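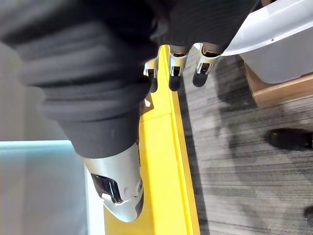

古い炊飯器の内ぶたのパッキンだけがどうしても手に入らなくて、結局まるごと買い替えたんです、部品代なら500円もしないはずなのに、と8月の相談会のアンケートに書いてくださった方がいました。この半年でいちばん何度も読み返した一枚です。私たちが「Hiven」でやりたいことが、ほとんどそのまま書いてあるので……。

というわけで、Semgate助成の中間報告です(12月1日提出分)。前回の報告が堅すぎて読みにくかったとのご指摘をいただいたので、今回は普段の話し言葉に近い感じで書かせてください。数字の細かいところは別添の表にまとめてあります。

## まず、どこまで進んだか

Hivenは、家電や家具の「小さいけれど、ないと困る部品」を集めて、必要な人に渡す取り組みです。ふた、つまみ、脚のゴム、引き出しのレール、電池カバー。メーカーの保有期間が過ぎてしまうと、このあたりは本当に見つからなくなります。

期首に立てた目標は、登録300点でした。現時点で234点です。正直に言うと、秋のうちに届くつもりでいました! 寄付そのものは足りているのですが、型番がわからない部品の確認に予想の倍くらい時間がかかっています。たとえば電池カバーは、見た目がそっくりでもツメの位置が少しずれているだけではまりません。写真と寸法だけで登録したものを渡してしまい、「つきませんでした」と戻ってきたことが続いたので、9月からは、相手の本体で確かめるか、取扱説明書の部品図と照らし合わせるまでは登録しない、というルールに変えました。おかげで登録のペースは落ちましたが、戻ってくる部品はぐっと減っています。私としてはこのまま続けたいです。

## 台帳の引っ越しについて

いちばん苦労したのがここです。

もともと表計算ソフトで管理していたものを、夏にLendardへ移しました。貸出や譲渡の履歴が部品ごとに残るのと、スマホから検索できるのが決め手でした。ただ、元の表の書き方がバラバラで(「ふた」「フタ」「蓋」「キャップ」が全部混ざっていました)、移したあとで検索しても半分くらいしか出てこない、という情けないことになりまして。

最初は一括変換で片づけようとしたんですが、「キャップ」を全部「ふた」にしたら、椅子の脚先のキャップまでふたになってしまい、元に戻すのに丸一日かかりました。いまは大分類を6つに絞って、その下に自由に言葉を足せるようにしています。利用者さんが使いそうな呼び方をどんどん足していく方式で、これは評判がいいです。「ぽっち」で検索して出てきたときは、ご本人がとても喜んでくださいました。

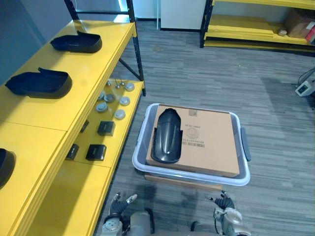 *黄色い棚と、床に置いた半透明の収納ケース*

## 相談会のこと

会場は引き続きHosseinzadeh会館の一階です。段差がなく、大きめの家電を台車で運び込めるので助かっています。机を借りる手続きが変わって、前の月のうちに申請しないといけなくなりました。一度これを忘れて、受付を階段脇の長椅子でやったことがあります。反省しています。

来てくださる方の傾向は、春とかなり変わってきました。春は「捨てるものを引き取ってほしい」という方がほとんどだったのに、夏を過ぎたあたりから「これに合うものはありますか」と実物を持ってこられる方が増えています。水筒のパッキン、掃除機のダストカップの留め具、折りたたみ机の樹脂の角。うちになくても、探し方を一緒に調べるだけで「じゃあ自分で注文してみます」となることも多くて、これは当初の計画書には書いていなかった成果だと思っています。次年度の申請では、部品を渡した件数のほかに、相談だけで解決した件数も指標に入れさせていただけないでしょうか。

逆に、うまくいっていないのは若い世帯への案内です。チラシを図書館と区民センターに置いていますが、反応はほぼ上の年代からで、引っ越しの多い時期に合わせた告知もできませんでした。年明けに、不動産の管理会社さんへ退去時の案内に一枚挟んでもらえないか相談に行く予定です。

## 安全面のルール

前回の面談で心配されていた点なので、少し丁寧に書きます。

- 電源コード、充電器、バッテリーは受け取りません。受付の掲示も大きくしました。
- 圧力鍋やガス機器の部品は、中古ではお渡ししません。お問い合わせがあったときはメーカーの窓口をご案内しています。
- 食品に触れるパッキン類は、未開封の新品だけを扱います。
- リコール対象の機種かどうかを、お渡しの前に調べて台帳に日付を残します。

最後の確認は地味に手間ですが、一度、対象機種の部品を探しに来られた方に回収のお知らせをお伝えできたことがありました。ご存じなかったそうで、やっていてよかったです。

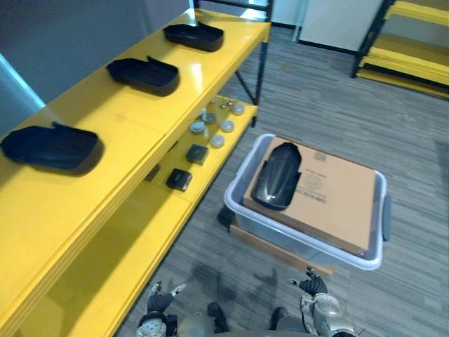
*棚の下の段、グレーと白の丸い部品*

## お金の話

支出はおおむね予算どおりです。印刷費が少し余り、逆に送料が足りなくなりそうです。遠方からの問い合わせに応じて送るようになったためで、いまは着払いをお願いするか、封筒で送れるものに限っています。印刷費の残りを送料に回してよいか、ご判断をいただければ助かります。変更届が必要でしたら様式を教えてください。

それから、Lendardの利用料は年払いに切り替えたほうが安くなるのですが、支払いが助成期間をまたいでしまいます。期間内の月割り分だけを計上する形で問題ないか、これも確認させてください。

## これからの予定

年度末までに、まず登録の遅れを取り戻します。確認待ちの部品がまだたくさんあるので、冬の間は新しい受け入れを月一回にしぼって、そのぶん照合に時間をあてます。説明書の部品図を探す作業は家でもできることがわかったので、やり方を一枚の手順書にして、手伝ってくださる方に配り始めました。

あとは、部品を受け取った方に「その後どうですか」と聞く葉書を出します。つけて終わりだと、どのくらいもったのかがわからないままなので。集計は最終報告に載せるつもりですが、早めにまとまれば途中でもお送りします。

次回の面談は、できれば相談会の日に合わせて会館までお越しいただけるとうれしいです。日程の候補は別便でお送りしますので、ご都合のよいところに丸をつけてお返事ください。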